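July
By Rostislav Halás

I almost didn't go. It was Tuesday, it was hot, and the Wuswood open day is on the far side of the river, which means two buses and a walk past the tile warehouse. But my sister had been after me for months to settle our argument (she thinks a robot will be doing her dishes before her youngest is out of school, I think she'll be doing them herself until she's 75) and here was a whole building full of people working on exactly that, with the doors open and free lemonade. So I went!

You sign in at a folding table and get a sticker and a map. The map was wrong about the restrooms, just so you know. They're behind the loading dock.

First stop was Kunora, who had the big room and the biggest crowd. Their thing is laundry. A pair of arms picks a towel out of a heap, shakes it, finds two corners and folds it on a bench. I timed it because I'm that kind of person, and one towel took 78 seconds. The fold was good, better than mine. Then it got a pillowcase and just kept turning it over and over, like me with a fitted sheet, until a young woman in sneakers leaned in and pressed something. She said towels are fine, pillowcases are fine on a good day, and she wouldn't talk about socks at all. I asked if she used it for her own laundry and she laughed so hard she had to put her tablet down.

Trolach was upstairs and was more shop-floor stuff. They had a machine putting small parts into trays, and I have to say that one really did look like a job being done. It ran the whole time I was eating my sandwich on the bench across from it. The man there told me it had placed 1258 parts since they switched it on that morning, and he had a counter on the wall to prove it. The catch is that all the parts are the same. I asked what happens if you toss in a different one and he said, very cheerfully, "It stops and we come get it." Fair enough. I worked in a hardware store for years and a good half of my day was the different one. Somebody brings in a faucet from before I was born, somebody's kid has mixed all the wing nuts together, a bag of grout has split. No tray for that.

There was a short talk at two o'clock in the cafeteria. I caught maybe half of it over the ice machine. The speaker's point was that heavy and fast got solved ages ago, and what's left is soft, slippery, see-through and tangled, which to my ears is a complete list of what's in my kitchen. He showed a chart with 3000 tries at opening a zip bag on it. I didn't follow the colors, but the line went up, and then it went flat, and he spent a long time on the flat part. A lady in front of me asked about ironing and he said, "Next year," and the people who worked there all groaned.

After that I wandered, and ended up at the Hájek rooms at the end of the hall, which I liked best of anything. It's quieter down there. They do the small chores, unpacking and putting away, that sort of thing, and they're happy to stand and talk to you. I asked one of them flat out when I could buy something to put my groceries away and he asked me how many different things were in my last bag. I started listing them and gave up at the eggs.

So where does that leave the bet? I'd say my sister gets the towels. I'll give her the towels and the trays today, no fight. What I don't see anybody close to is the in-between stuff, where you're not doing one chore but sort of leaning on four of them at once with the phone under your chin. She says that's moving the goalposts. She also says I should have brought her a lemonade, and I would like it on the record that it was two buses.

If you're thinking of going next time, get there before lunch, start at the top floor and work down, and wear a light shirt since the upstairs rooms are stuffy. Parking fills up early, I'm told. 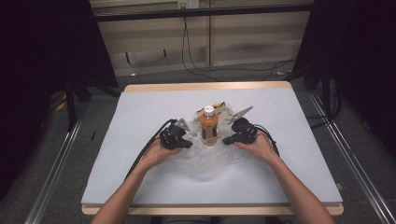 My own test for all this is the kitchen counter the minute you get home from the store, and it's harder than any towel. I've been watching myself do it since I got back. You slide things around without looking, you hold one item still while you go after another, and you know which stuff will flop before you touch it. Plastic is the worst of it. A bottle with a cap, fine, it stands up and has a shape you can get hold of, but put it on a crumpled clear bag like that one and now you've got folds everywhere, catching the light, and something else sitting on the plastic behind it. Even with a person's two arms doing the reaching and just the grippers standing in for fingers, I'd want to take my time over it. My sister says she'd settle for a machine that only does the bottles. I told her I'd ask next year, when I go back to see about the ironing.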